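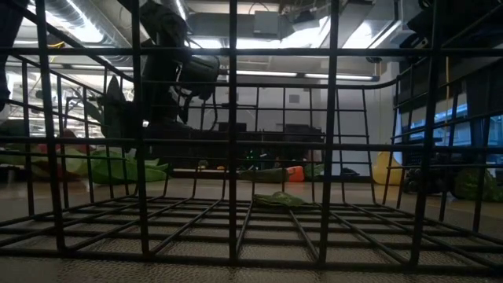 Let me begin with a complaint about the word "fresh." I have been buying groceries for my own kitchen for a long time, and I have yet to see a store sign that used the word and meant anything I could check. Slide one, please. I want people looking at the single crumpled green thing lying on the bars of that wire cage while I ask my first question: is it fresh? Take a guess and keep it to yourself. You have color and a leafy sort of shape to go on, and most shoppers decide on less. (Pause. Let them squirm a bit.)

Why I'm suspicious of freshness claims

Sachiko Ebihara and I started collecting produce labels in November. We ended up with 666 of them, mostly from stores near Nurkwood and from one delivery service, Suvora, that I kept paying for longer than I should have. We sorted them by one test. Does the label give you a date you can use? 18 did. I went through the pile a second time in a bad mood and got the same number.

The rest said things like "picked at its peak." Whose peak? "Farm to door" was popular too. Everything that grows on a farm and gets to my door has gone from farm to door, including the onions that sprouted in the bag.

(If someone brings up the law here, say that rules vary from place to place and move on. I am not a lawyer and this eats ten minutes every time.)

What looks tell you, and what they don't

Color gets too much credit. A red tomato can taste like a wet napkin. Shine is worse, and misting is my pet peeve, as anyone who has shopped with me knows. I grant that water keeps some greens from wilting. It also makes everything else on the shelf look as if it came in from the garden, and I doubt the store minds.

Bright, odd-looking fruit gets the easiest ride of all. People who will pinch every peach in the bin pick up a dragon fruit by its looks alone, pay too much, and then tell me it was bland. Go to the second slide and leave it up while I talk about scales and green tips. Those are artificial fruits in a wire basket, and the big magenta one still does the whole sales pitch. Ask who would have bought it.

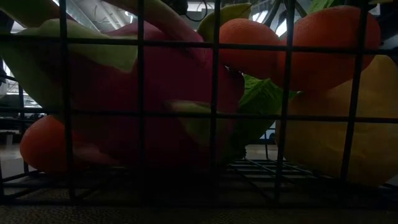
What I do instead

I don't have a system and I distrust people who sell one. I smell melons. I lift citrus and take the heavy one. I look at the cut end of lettuce before the leaves, and if it's brown I put it back. I ask the clerk what came in today, and if the answer is "all of it," I buy frozen peas.

Fumiko Uchida thinks I'm too hard on the stores, and she gets the last 6 minutes to say so. Her view is that small grocers can't print dates on loose produce without raising prices. Fair enough, but a chalkboard is cheap.

Leave time for questions. Handouts are by the door, 40 copies, so please share if you came with someone.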